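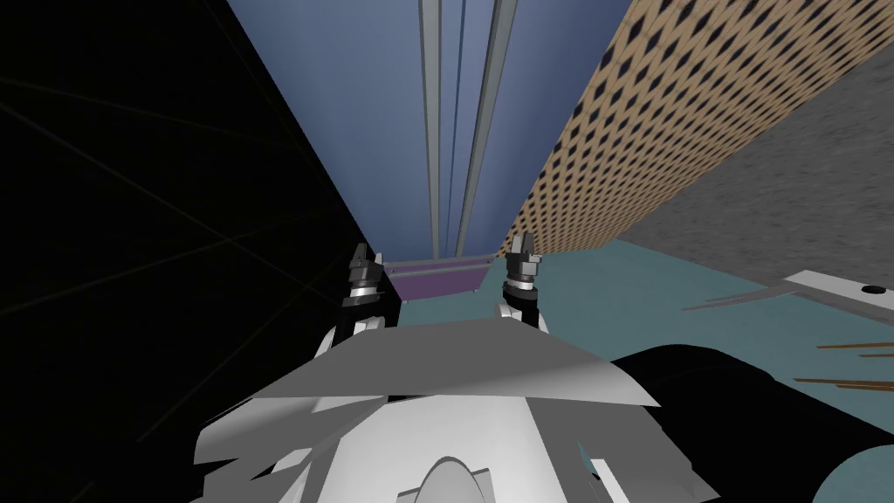
Do I need to know anything about robots to help at the open day?
The only thing you need is a liking for people and the patience to explain the same thing to a new group every half hour.

Brekgate is opening its robot lab to visitors in April, and we're looking for people to help us run it. There are paid spots for five demo hosts, plus a sign-up list for test visitors who will come to the rehearsal and tell us where we lost them.

What demo hosts do

You'll stand at one of our 3 stations, welcome each group, start the demo and talk people through it. Two of the stations run in simulation, on a big screen, and visitors get to drive the arms themselves with a pair of hand controllers. It's a lot of fun to watch somebody's grandmother get the hang of it faster than the engineers did! The third station, Damora, is for talking about how a task gets planned: where the arm starts, how the fingers line up, when to close and when to back off and try again.

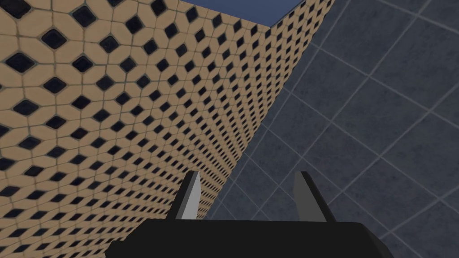 Maribel Lozano wrote to us after hosting last time: I was worried about the technical questions, but most people wanted to know how long it takes to teach a robot one small job, and whether it gets things wrong. I said yes, often, and showed them. Please keep that part in. The kids loved the misses more than the clean runs.

We're keeping that part in. Hosts are free to let a demo fail in front of a group, and we'll teach you how to reset it, which takes a few seconds and one key. You will also learn the Gutier control panel well enough to switch between the wide view and the gripper view when someone asks.
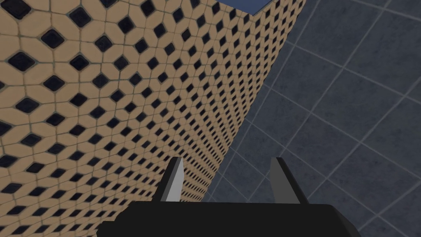
Training takes 2 evenings in the lab, both paid, and the rehearsal comes right after. On the day itself you'll work either the morning or the afternoon, with a proper meal in between for everyone. We expect roughly 3000 visitors over the whole event, so wear shoes you can stand in.

You should be 18 or older and comfortable speaking to a small group in English. A second language is a big plus. Students, retired teachers, people between jobs: all welcome.

Test visitors don't need any preparation at all. Bring a child or a skeptical friend if you have one.

To apply, send a few lines about yourself and say which role you'd like. No résumé needed. Write to the open day team at Brekgate, Bodnár Building, front desk, or drop your note off in person. Applications close November 26, 2023, and we'll answer every one of them.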